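Home help board > Furniture and floors > Tables

**Does a fluffy cloth do anything for a pale wood table, or have I been sold a rag?**

Posted by Indira Kotian, 2020-04-30

I have a pale wooden table that I like very much and would like to keep liking. Matte finish, hardly any shine to it, sort of cream with tan streaks in the grain. It came from a shop called Flikmont, who told me to wipe it with "a suitable cloth" and left it at that.

So I went looking for a suitable cloth and ended up with a grey shaggy thing from Tramia. The leaflet in the packet says it has been tested over 623 wipes and "feeds the wood". Feeds it with what? There is nothing on the cloth. It's dry. I rang them and was told the fibres "wake up the natural oils", and when I asked which oils, I was put on hold.

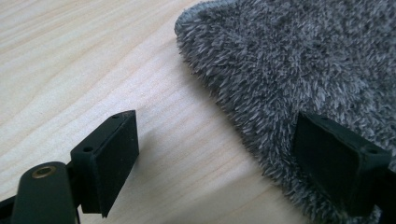 *The grey fluffy cloth on the table. Pile side up.*

I've used it most evenings and I can't say I see any difference. My sister swears the wood looks brighter, but she also thought that before I'd unpacked the thing. What I'd like to know:

- Is a deep pile any better than an old cotton T-shirt for dusting a matte table?
- Can the fluff scratch? It sheds a bit at the edges.
- Do I need the spray they sell to go with it? They're very keen on the spray.

I don't want to hear about beeswax unless you've put it on a pale table yourself and still had a pale table afterwards.

---

**grumbling_joiner**

A cloth can't feed wood. Wood isn't hungry. What you've got is a duster, and a long pile picks up dry dust well enough, so use it for that and ignore the leaflet.

The fluff won't hurt the table. Grit caught in the fluff might. Shake it outside before every use and wash it on its own, no fabric softener, because softener leaves a film and you'll be rubbing that into a matte surface. If it's still shedding after 3 washes I'd bin it.

Your T-shirt is just as good for damp wiping, and better for anything sticky. Wring it until it barely feels wet, go with the grain, then dry straight away with another bit of the same T-shirt.

Skip the spray until they tell you what's in it. A lot of them have silicone or oil in, and on a matte finish that shows up as shiny patches you'll spend a weekend trying to get off. Ask Flikmont whether the top is lacquered, oiled or bare. "Suitable cloth" is no use to anyone, but they must know what they put on it.

---

**Osau**

I have the same sort of cloth and it's brilliant, table looks like new!! I use the spray as well, lemon one. Never had a problem. You can get it on offer if you buy two.

> **Indira Kotian:** What finish is your table?
>
> **Osau:** Brown

---

**Ķēniņš**

Going to disagree with the joiner on one point. Some pale tables mark from plain water if they've only been soaped or left bare, so test before you go at it with a damp T-shirt. One drop on the underside, leave it ten minutes, dry it off, look again next day. If there's a dark spot or the grain feels rough, stick to dry dusting and find out about the finish first.

As for whether the cloth is doing anything, stop asking your sister. Do half the table with the cloth and half with cotton for a fortnight, don't tell her which is which, and then have her pick the bright side. I did this with mine last July with a polish that cost far too much, and neither of us could tell.

Look at the bare top in soft daylight, too. Lamps make any wood look warmer and you'll talk yourself into all sorts.
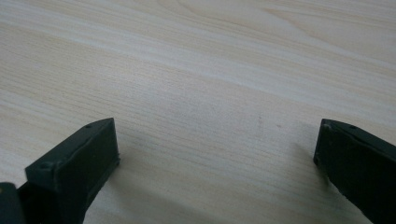
*Bare pale wood, no cloth on this stretch. Fine grain with a curved swirl in it.*

Streaks and swirls in the grain like those are just the wood. I mention it because people do try to scrub them out. If a patch looks greyish, check it from another side of the table before deciding it's dirt, it may only be the light.

> **Indira Kotian:** Fine, half and half it is. I've written to Flikmont about the finish as well. Their automatic reply thanked me for my interest in sofas.
>
> **grumbling_joiner:** Fair point on the water. Do the drop test first.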